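4. Color, Routing and the Problem of the Black Wire
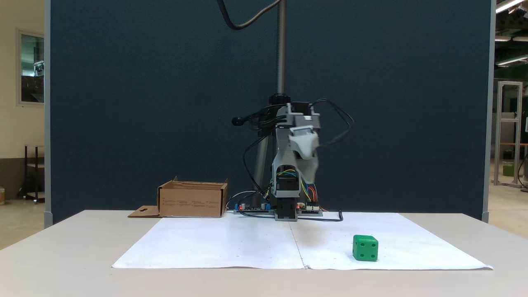

The electrical system of a prewar car is small enough to draw on the back of an envelope, and in several of the cars we inspected that is where we found it. A Mornison tourer has a battery, a generator, a cutout, an ignition coil, a horn, and lamps in whatever number the last three owners thought decent. Tracing such a system should be an afternoon's work. How long it takes depends largely on whether one wire can be told from its neighbor where both are in view. There are two cases: colored wires can be followed by color, while a bundle of black wires gives the eye nothing to hold on to. Most of the cars in our sample resemble the second case, with the added difficulty of a dashboard on top.

4.1 What was fitted at the factory

Early Mornison looms were cotton-braided, with colored tracers woven into the braid. The parts book lists the tracers by circuit. It also lists a color called "drab," which the company used for three different circuits in the same year, apparently without a bad conscience. Age does the rest. Red goes brown, green goes brown, and brown, to its credit, stays where it is. We unwrapped a protected length of loom behind the instrument panel of a Vergara coupe and compared it with the same run under the hood. Behind the panel every tracer could be named at once. Under the hood two of us disagreed on all but one, and the one we agreed on was later shown by meter to be something else.

We mention this because restorers often justify an all-black rewire by saying that the originals looked black anyway. As a statement about the engine bay it is fair. As a guide to what the maker fitted it has the same standing as concluding from a museum that the Greeks disliked paint.

4.2 Sample and method

We examined 225 cars whose owners had described the wiring as original, restored, or "sorted." The third term has no agreed meaning, and we kept it as a separate group after an attempt to merge it with "restored" produced a lively correspondence. Every car was checked with the battery disconnected. Each circuit was followed by eye first and by meter second, and a fault was entered only when the two results differed from the wiring diagram the owner supplied. Where the owner supplied no diagram we used the factory one. Where the owner supplied two diagrams, we used the one with fewer coffee rings.

Yamuna Reddy carried out the meter work at the Drellberg workshop and did so without seeing the sale descriptions. This was meant to keep the readings independent. It also spared her some of the prose.

We did not move any loom that was clipped to the body. A few owners would have allowed it, but old cotton braid sheds its covering when bent, and a survey that leaves its subjects in worse order than it found them has trouble getting invited back. Circuits that vanished into the bodywork were therefore tested at both ends and recorded as "hidden run." Some conclusions about joints in those runs are inferences, and we mark them so in the tables.

4.3 Faults

The sample yielded 421 faults. Very few were dangerous. The commonest was the unrecorded splice, a joint made at some point by a person in a hurry and wrapped in tape by the same person, still in a hurry. Next came circuits that worked perfectly and were connected to the wrong terminal. These cars ran well. Several owners asked us to leave them alone, and we did.

Color had a stronger bearing on faults than the age of the loom. Cars rewired in a single color carried more unrecorded splices than cars with surviving cotton, even where the rewire was recent and the cotton had been chewed. The likely mechanism is dull. A person adding a fog lamp to a colored loom can find the lighting feed by looking. A person adding the same lamp to a black loom must either test each wire in turn or pick one that feels promising, and the evidence of the splices is that promising wires were often chosen.

Numbered sleeves did better than we expected. At Waltska, where the local specialist slips a printed sleeve over each end of every black wire, we found looms that could be read almost as quickly as colored ones. The weakness is at the middle of the run, where there is no sleeve and where, by a law familiar to anyone who has owned an old car, the break occurs.

4.4 The view of the judges

We put the question of authenticity to 8 concours judges, who were asked whether they would deduct marks for modern colored wire inside a correct outer braid. None would, provided it could not be seen. Asked the same thing about black wire in the same position, they gave the same answer, one of them with visible impatience. It follows that a restorer who conceals the conductors loses nothing on the field by using color. The preference for black inside a covered loom must come from somewhere else, and our best candidate is that black wire is sold on the larger reel.

Where wires leave the braid and are exposed at a terminal, the judges split. Half wanted the factory tracer, drab included. The rest accepted any cloth-covered wire of a believable shade, and one described a believable shade as "like tea." We have not tried to turn this into a standard.

4.5 Limits

Cars whose owners expected trouble may have been kept away from us, so the fault count is more likely low than high. The sample also leans toward open tourers, whose wiring is easier to reach and whose owners have more practice at standing in the rain. Closed cars with roof lamps are thinly represented. We were able to test the roof circuit on only 20 of them, and in those the wire passes behind the headlining, where we were asked, in one case in writing, not to go. The roof circuits are treated separately in Section 5.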